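# 家庭のベッドで衣類を畳む:Skuvdaleの学生チームが取り組む双腕作業データ

Skuvdale工科大学のロボット研究会で、衣類の折り畳みを扱う班の名称はAvskaという。班の目標は、2月にFludinsteadで開かれる学生競技会の柔軟物部門に、双腕の折り畳み動作を出すことである。対象はシャツ、パジャマ、セーターで、置き台の材質と初期姿勢は当日まで公表されない。制限時間は1着あたり2分、採点は仕上がりの外形と、途中で衣類を落とした回数による。

班が最初に作ったのは、平らな作業台の上でタオルを四つ折りにする動作だった。角を検出し、把持点を計算し、決められた軌道で持ち上げて重ねる。タオルではほぼ破綻なく動いたが、セーターに替えた時点で角の検出が成立しなくなった。袖は胴の上にも下にも回り込み、襟は二重に折れ、裾はリブの収縮で内側に巻く。輪郭から角を探す方法では、袖の折れ目を裾の角と取り違える例が続いた。

そこで班は、幾何的な規則を足していく方針をやめ、人が実際に畳む動作を記録して模倣学習にかける方針に切り替えた。記録にはハンドグリッパを使う。操作者が左右の手に1台ずつ持ち、指の開閉で布をつまむ。カメラは手元側に付いており、指先とその先の布が常に同じ位置関係で写る。ロボット側の手先にも同じ配置でカメラを付けておけば、記録時と実行時で見え方の差が小さくなる。

記録の場所は大学の作業台から一般の住宅に移した。作業台では布が滑りやすく、机面の色も一様で、衣類の輪郭が容易に分離できる。競技会の置き台がどのようなものであれ、それより条件の悪い面で集めておくほうがよいという判断である。寝室のベッドは面が沈み、カバー自体が柄物で、折り畳み済みの衣類やクッションも同じ面に載る。衣類を引けばカバーも一緒に動く。
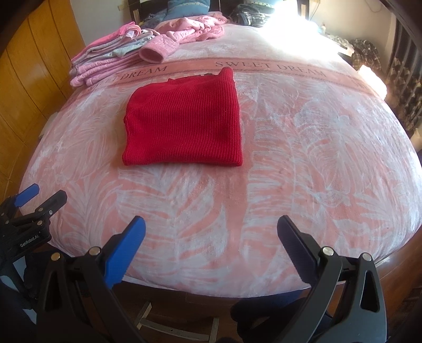 1回の記録は、衣類を置いた状態から始め、折り終えて両手を離すまでとする。操作者は開始前に指を一度全開、一度全閉にし、この区間を開度の較正に使う。較正区間がない記録は後段で自動的に除外される。初期の記録ではこの動作を忘れる操作者が多く、半日分を取り直したことがあった。現在は開始の合図を較正動作の完了後に出すようにしている。

初期姿勢は4種類に分けた。平置き、片袖だけ胴の下に入った状態、裏返し、それに空中から落としたままの状態である。落としたままの状態は作業時間のばらつきが大きく、操作者ごとの癖も出やすい。班の記録要領には「迷ったら一度指を開き、布から離してから次に移る」とある。迷いながら布の上で指を小刻みに動かした軌道を学習に入れると、ロボットも同じ場所で小刻みに動くためだ。

## 時刻合わせと位置の推定

左右のグリッパは別々に記録されるので、あとで時刻を合わせる必要がある。Avska班の処理は二段階になっている。まず各機の内部時計の差を記録の前後で測り、直線で補正する。次に、開始時に左右の指先を軽く当てる動作を入れ、加速度の立ち上がりを突き合わせる。二段目の補正量が1フレームを超えた記録は、時計の側に問題があるとみなして保留にする。

位置の推定は映像と慣性計測の併用である。寝室は特徴点が多く、柄のあるカバーはその点で有利に働く。ただし柄が印刷されているのは変形する面なので、そこに出た特徴点を固定された点として扱うと推定がずれる。布を強く引いた直後に手先の位置が数センチ跳ぶ現象があり、原因を調べるとカバーが寄ったことによるものだった。対策として、変形しうる面の特徴点には低い重みを与え、壁や窓枠、家具の側の点を優先するようにした。

困ったのは窓である。日中の寝室では窓側に手先を向けた瞬間に露出が変わり、その間の特徴点が失われる。露出を固定すると、今度は布の影の側がつぶれる。班はいくつかの設定を試し、露出は自動のまま変化の速さだけを制限する設定に落ち着いた。窓側で失われた区間は慣性計測だけで補間し、補間が長く続いたものは捨てる。

カーテンを閉めて照明だけで記録する案も検討されたが、採用していない。照明だけの記録で学習したモデルを昼間の部屋で動かすと、布の白い部分に対する把持の失敗が増えた。光の条件は揃えるより散らしておいたほうが結果がよい、というのが現時点での班の見解である。

## ニットのつかみ方

衣類の種類別に見ると、もっとも手間がかかるのはセーターだった。布帛のシャツは縁を一枚だけつまめるが、厚みのあるニットでは指の間に前身頃と後身頃の両方が入る。折り畳みでは両方まとめてつかむほうが都合のよい工程と、片方だけをつかむと形が崩れる工程が混在する。

裾のリブは手がかりとして扱いやすい。編み地の向きがはっきりしており、胴との境目も見分けやすい。班の手順では、袖を胴に重ねる工程を先に済ませ、そのあとで裾の左右の端を両手で取り、襟の方向に折り上げる。袖が先に片付いていれば、裾を上げるときに引っかかるものが少ない。

つかむ深さも決めてある。指先が縁からわずかに入る程度では、持ち上げたときに編み目が伸びて抜ける。深く入れすぎると、置くときに指が布の下に残り、抜く動作で折り目が崩れる。記録要領では指先のパッドの半分が布にかかる位置を標準とし、そこから外れた記録には印を付けておく。パッドのかかりが浅い記録は、失敗例としての利用価値があるため削除はしない。

力の入れ方についての指示はない。使用しているグリッパの記録には開度しか残らず、指先の力は直接には測れない。厚手のニットをつかんだときは、指が閉じきらずに止まった開度と、そこからの戻り方を見て、かかっている力を間接的に推定している。この推定は同じ編み地の範囲では役に立つが、綿の寝間着に移ると当てにならない。
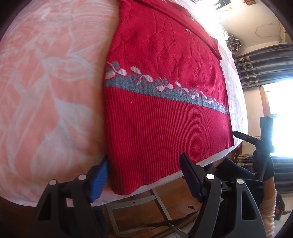 柄の入ったセーターと無地のセーターとでは、学習の難しさに差があるのか。

差は出ている。編み柄や裾の帯があるものは向きの推定が安定する一方、柄の境目を布の縁と誤認する例が増えるため、把持の成功率だけを見ると無地のほうがわずかに高い。

この誤認への対策として、班は記録の順序を変えた。以前は同じ衣類を続けて畳み、慣れたところで次に移っていた。現在は柄物と無地を交互に置き、カバーも途中で取り替える。手間は増えるが、学習用と評価用に分けたとき、同じ衣類が同じ面に載った組み合わせばかりになる偏りは減った。

## 採用と除外

今期、学習に採用した記録は243本である。除外の理由でもっとも多かったのは位置推定の途切れで、次が較正区間の欠落、三番目が操作者の姿勢の変化だった。三番目は説明を要する。ベッドの奥の衣類に手を伸ばすとき、操作者は体を前に傾けるか、膝をベッドに載せる。膝を載せると面が沈み、衣類が手前に滑る。実機には膝がないので、この滑りを前提にした動作は再現できない。

選別は2名で行う。片方が映像だけを見て工程の区切りを付け、もう片方は開度の波形だけを見て把持と解放の時刻を付ける。両者を重ねて一致しない箇所を確認すると、つまみ損ねて同じ動作をやり直した区間が見つかる。やり直しの区間は切り取らず、印を付けて残す。切り取ると手先の位置が不連続になり、補間した軌道が布の中を通ることがあった。

工程の区切りに使う名称は、右袖、左袖、裾上げ、整形の四つだけにした。当初は「襟を直す」「しわを伸ばす」なども設けていたが、選別者の間で区切りの位置が揃わず、整形に一括した。整形の長さは操作者によって大きく異なる。几帳面な操作者は折り終えたあとも端を何度も揃えるため、制限時間のある競技会向けには長すぎる。整形が全体の三分の一を超えた記録は、学習時の重みを下げている。

## 実機での確認

実機は卓上型の腕2台を架台に並べたもので、班はToledoと呼んでいる。腕の届く範囲はベッドの幅に足りないため、確認にはマットレスの一部を切り出した台を使う。カバーは住宅で使うような起毛のものと薄手のシーツの二種類を用意した。

平置きから始めたセーターは、袖の工程までは安定して進む。失敗は裾上げに集中している。左右の手先が裾を取る時刻にずれがあると、先に取った側が待たずに持ち上げ始め、裾が斜めに折れる。人の記録では、片方が遅れるともう片方が自然に待つ。この待ちは映像にはほとんど現れず、開度と位置が変わらない短い区間として残るだけなので、モデルが拾いにくい。

班は待ちの区間を学習時に間引かない設定に変えた。一般に停止区間は冗長として間引くことが多いが、双腕作業では停止そのものが同期の手段になっている場合がある。変更後、斜めに折れる失敗は減った。副作用として、両手とも布に触れる前の段階で停止したままになる例が出ており、こちらは未解決である。現状では一定時間動きがなければ手先をわずかに上げる規則を外側に加えてしのいでいる。

裏返しの状態からの折り畳みは、競技会では選択課題になる。表に返す動作には腕を袖の中に通す工程があり、ハンドグリッパの外形では袖口を通らない。班は返さずにそのまま畳む方針で、減点を受け入れることにした。

## 競技会まで

残りの期間で予定しているのは、厚手のフリースの追加と、落としたままの状態の記録の補充である。フリースは表面が指先のパッドに付きやすく、開いても布が離れないことがある。パッドの面を変える案もあるが、これまでの記録との互換性が失われるため、解放時に手先を横へ逃がす動作で対応する予定だ。

部品の面では、予備のケーブルと指先のパッドを各組そろえ、会場で交換したあとに較正をやり直す手順書を作っている。手順書の初稿は交換作業の経験がない部員に渡して試してもらい、ねじの締め順が書かれていない箇所が見つかった。改訂版には締め順と、締めたあとに指の開閉を確認する項目が入る。フリースの記録は、この改訂が済んでから始める。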